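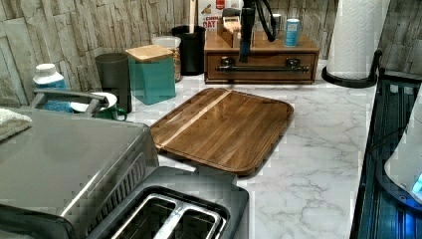 The Kendlow board on the counter, next to the oven and the toaster.

Kendlow Edge-Strip Cutting Board, reviewed after a long stretch of dinners

I did not want to like this board and for the first month I had no trouble. It costs 80 dollars. My old one was a maple slab from a hardware store closing sale and I paid less for it than I now pay for lunch. So the question I started with was what a person gets for the difference, and I am still not sure I have the whole answer.

Kendlow says a lot about this board. The box has a folded sheet in it with a paragraph on "the honest weight of hardwood" and another on how the strips are picked by hand. The sheet does not say what species the wood is. I looked on the box, on the product page and on the care card. "Premium hardwoods" is all I could find. For 80 dollars I would like a noun. I wrote to the company in March to ask, and got a reply thanking me for my interest in premium hardwoods.

What it is, then, is dark brown strips glued side by side the long way, with one pale strip for looks. The corners and edges are rounded, which is nice on the hands. The finish out of the box was shinier than I like on something I plan to hit with a knife. I expected the gloss to be a coating that would flake off into the onions. So far it has not flaked. It has gone duller in the middle, where I chop, and stayed shiny everywhere else, so the board now has a sort of bald spot.

Cutting on it

Fine. I know that is not much of a verdict, but most boards are fine to cut on and I am suspicious of reviewers who claim to feel a big change. The wood has a little give. My knife does not skate. With a cleaver and a squash it made a deep, solid sound that I enjoyed more than I should have.

It marks faster than I thought it would. I had fine lines across the middle in the first week, and I am not a violent cook. On dark wood the lines look lighter and catch your eye under the kitchen light. My maple board had hundreds of cuts in it and you had to tilt it to see them. If you are buying this to leave out and be admired, and I think a lot of people are, you should know that.

The rim

I have an argument with the raised rim. It is low and it follows the whole way around. The product page says it "keeps juices where they belong." It will hold the water off a tomato. It will not hold a rested roast. I carved a chicken on it and had liquid over the edge and under the board before I got to the second leg. A proper groove would have done the job, and grooves are on boards that cost half as much.

The rim also gets in the way when you scrape. I like to push a pile of chopped stuff off the end of the board and into the pan with the back of the knife. On a flat board that is one move. On this one the last bits of garlic pile up against the lip and have to be picked over it. You get used to it. I got used to it. I still notice it every night.

And it means you only get one good side. I flipped it once to see. The bottom is flat and works perfectly well, so for a while I used it upside down, which seems a silly way to use an expensive board.

Staying put

There are no feet. The care card suggests a damp cloth underneath, which is what cooks do anyway, so no complaint there except that two of the three rival brands I looked at put rubber feet on theirs. On my counter, which is slick, the board with no cloth under it will turn a few degrees every time I lean into a carrot. It is heavy enough that it never shot off anywhere. It just slowly goes crooked.

Washing and oiling

Hand wash only, of course. Dry it standing up, of course. Oil it "whenever the wood asks." I do not know what that means and I would rather have had a number. I have been oiling it every 2 weeks and that seems to be enough. It does not seem to matter much what kind of mineral oil you use. Kendlow sells its own, in a small bottle with a cork in it. I bought it so that you would not have to. It costs 13 dollars and behaves just like the stuff from the drugstore. The cork leaks if the bottle falls over in the drawer.

I left the board flat and wet overnight one time, by accident. It had a slight rock to it the next morning. By the weekend the rock was gone. Good for Kendlow, I guess, though I was hoping to have something to complain about.

Smell has not been a problem. Salt and half a lemon took care of the onion. The dark color hides beet stains completely, which is the one way I can say it beats maple without any argument at all.

Against the others

I borrowed a Nerel board of the same size for comparison. It is one plain color, it has a groove, and it costs a good deal less. It is also uglier, and the groove collects crumbs that you need a fingernail to get out. For everyday chopping I could not tell them apart with my eyes shut. For carving the Nerel wins easily.

The Gunawan is an end-grain block and a different kind of thing. It hardly shows knife marks. It is also so heavy that washing it is a chore, and I found I was reaching for a plate to cut a lemon on so I would not have to deal with it. If you have a spot where it can live forever and never move, look at that one first.

The warranty

Kendlow will replace the board if it splits "in normal household use." Normal household use is not defined. The small print rules out dishwashers, soaking, direct sun, radiators and "excessive dryness," and I live somewhere with cold winters and forced air heat, so I would not count on a replacement. The page also says the company has sold boards to 500 happy kitchens. I have no idea how they checked.

Should you buy it?

If it were 40 dollars I would say yes and skip most of the grumbling. At full price I think you are paying for the stripe. It is a handsome stripe. It has held up, the glue lines are tight, nothing has cracked, and I have not gone back to the maple one, although that is partly because I put the maple one in the garage and it is behind the snow shovels.

Buy it on sale, and ignore the oil.

Bought at full price from the Prenenwood kitchen shop. No discount, no free sample. Last updated July 2024.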